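Omthorpe gift wrap and textile collection returns for the summer

News – June 2023

The Omthorpe Reuse Partnership has confirmed that its summer collection of gift packaging and household textiles will open to residents next month. The scheme, which was first run as a trial in the Merkmont area, will now cover all 19 parishes in the district.

Residents will be able to leave clean paper gift bags, ribbon, boxes and small pieces of cloth at any of five collection points. These are the Omthorpe library, the Marchal Road community hall, the Merkmont leisure centre and the two household recycling sites run by the district. Each point will be open during the normal hours of the building or site in which it stands.

Paper gift bags were the item most often handed in during the trial. Many were in good enough condition to be given out again, and a stock is now held at Marchal Road for schools, charity shops and local groups. Groups wishing to draw on this stock should apply in writing to the Partnership's office.

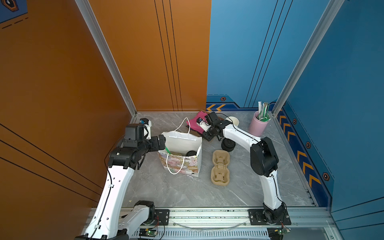

A white paper gift bag. Plain and patterned bags are both accepted.

Bags should be empty and free of glitter, foil and food marks. Handles may be left on. Gift tags and sticky tape should be taken off where this can be done without tearing the paper. Wrapping paper which has already been used is not part of the scheme and should go in the household recycling bin, provided that it holds its shape when scrunched.

The textile side of the collection has been widened this year. In addition to clothing, the Partnership will take tea towels, napkins, pillowcases and offcuts from home sewing. Items need not be in perfect repair, but they must be washed and fully dry. Damp cloth spoils the items stored beside it – one wet bag can mean the loss of a full container.

Cloth of any colour is welcome. Smaller pieces will be offered first to the quilting and craft classes held at the community hall, and the rest will be passed to Atell, the contractor appointed by the Partnership for textile sorting. 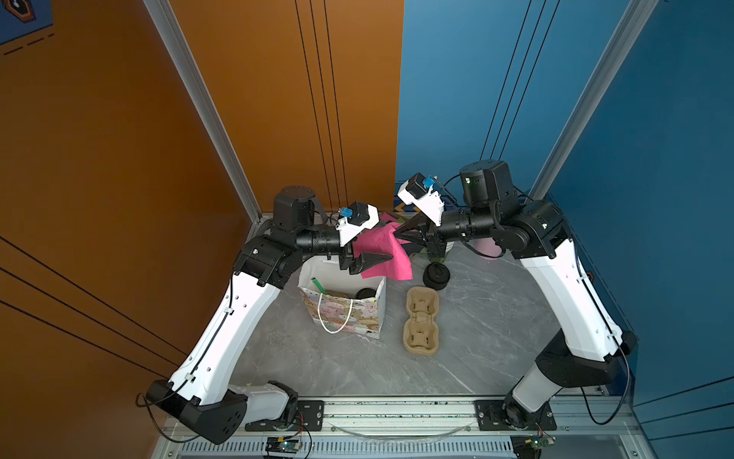 Funding and next steps

A grant of £800 has been set aside for signs and storage containers at the collection points. The scheme will open at the start of July and will run for 4 weeks, after which a short report will be placed on the Partnership's website. Residents who are unable to travel to a collection point may ask for a leaflet on other local services at the library desk.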